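Transport > Visits & Open Days

Jitside bus depot opened its gates to the public in December, for the first time since the move from the old yard in Poscombe. I went for the morning session, which started at 9 a.m. and ran a little past noon. Entry was free, but you had to sign up for one of the walking groups.

The depot belongs to Jistier, which runs the town routes and the longer line out to Acuña. It has parking for 112 buses, though most were out on the road when we got there. Those left in the yard were waiting for service or held back as spares.

We started at the wash lane. A bus drives through at walking speed and comes out the other end after 2 minutes. The water is collected under the floor, filtered and used again. Our guide said the rinse at the end is always fresh water, as recycled water leaves marks on the windows.

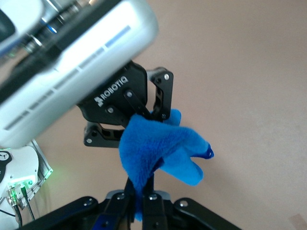

Next came the workshop, which has pits along one side and lifts along the other. A bus comes in for a brake and tire check every few weeks, and the doors are tested at the same visit. Door faults are the most common reason for pulling a bus out of service here, ahead of engine trouble. The mechanics keep a set of spare door motors on a rack by the entrance to save the walk to the parts store.

The electric buses have their own row at the back. There are 15 charging points at the moment, and the cables hang from an overhead beam so that drivers don't step over them. Charging is mostly done at night. A bus on the Acuña line needs a top-up in the middle of the day as well, and the timetable has a longer break built in for it. 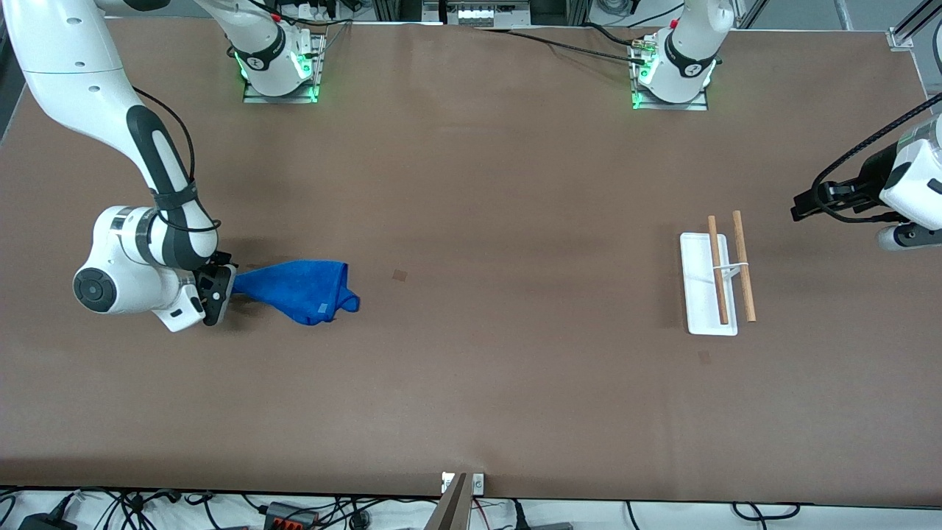
The control room was the busiest stop. Only a few people could go in at a time, so the rest of us waited in the corridor, where old route maps from the Poscombe days were on the wall. Inside, the staff follow each bus on a screen and talk to drivers by radio. The morning had been slow because of roadworks near the Jitside rail station, and two routes were on diversion. Stops that are skipped during a diversion are supposed to show up on the displays at the other stops, but this has to be typed in by hand.

Questions were taken in the canteen at the end. Most were about late evening service to Acuña, which was cut last year. The answer was that Jistier is short of drivers and won't add trips until the next training class is finished. Someone also asked about bikes on buses. They are allowed outside rush hour if the driver has room.

Visitor numbers for the day came to 700, according to the sign-up desk. Parking on site was closed, and the shuttle from the rail station was full on both of my trips. The next open day has no date yet.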